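How Recent Is Too Recent? Popular Histories of the Last Thirty Years
Final report, Reading and Reviewing Nonfiction
Zoltán Csizmadia

My project started with a complaint. I was in a bookstore, looking for something old, and the History table had a book on it about a year in which I had been alive, awake and enrolled in school. I had not agreed to be history. I bought it anyway, and so did enough other people that there is now a second volume.

The question I proposed in the fall was simple: how do writers of popular history handle years their readers can remember? I picked 8 books published for general readers, all covering some stretch of the last three decades, and read them with a notebook. Kirsty Stubbs, my project partner, read the same books without one and remembered more.

We agreed early on to track two things. The first was what each author used as evidence. The second was how often an author leaned on the reader's memory in place of evidence, with phrases like "as anyone who lived through it will recall." Kirsty called these nudges. We found 275 of them. One author was responsible for so many that we checked our tally, apologized to him in our heads, and then found more.
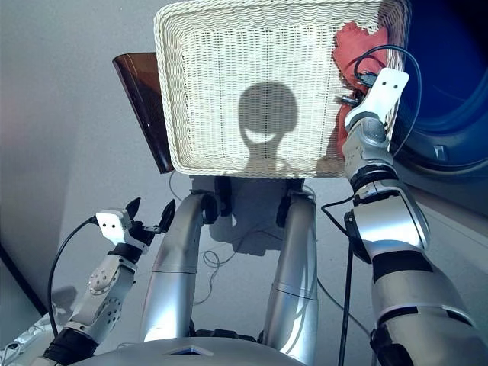
The nudges matter because they do a job a footnote would do in a book about the Middle Ages. When a writer says we all remember the mood before an election, he doesn't have to show us the mood. I was persuaded by several of these passages on first reading. On second reading I noticed I had been nine at the time and that my mood had mostly concerned a hamster.

Television was the favorite source by a long way. Sitcoms, talent shows and commercials turned up in every book, usually as proof of what a whole country felt. Diaries and letters were scarce, which makes sense, as people had stopped writing them and their e-mails are locked in accounts with forgotten passwords. Only 2 of the authors had done interviews of their own. Those were the best chapters we read, and also the shortest, which I suspect says something about how long interviews take.

Kirsty and I disagreed about tone. Most of these books are funny, and she thinks the jokes are a way to avoid deciding what was important. A chapter can go from a banking crisis to a haircut in a page and a half and get its laugh both times. I think the jokes are why anyone finishes a book with 1212 endnotes, which is the number in the longest one. Having finished it, I can report that a great many of them point to the same newspaper.

There is a weak spot in our method. We chose books we could get from the campus library, and the library had mostly bought the ones that were well reviewed. The bad ones may behave differently. We also never settled whether a nudge inside a quotation counts. I counted them until December and Kirsty didn't, so the table in the appendix follows her rule, and my earlier drafts should be ignored.

If I did this again I would give one chapter to readers in their seventies and the same chapter to first-year students, and ask both groups to mark anything they were expected to remember. My grandmother has already volunteered. She marked the first page of the introduction "no" and asked for a novel.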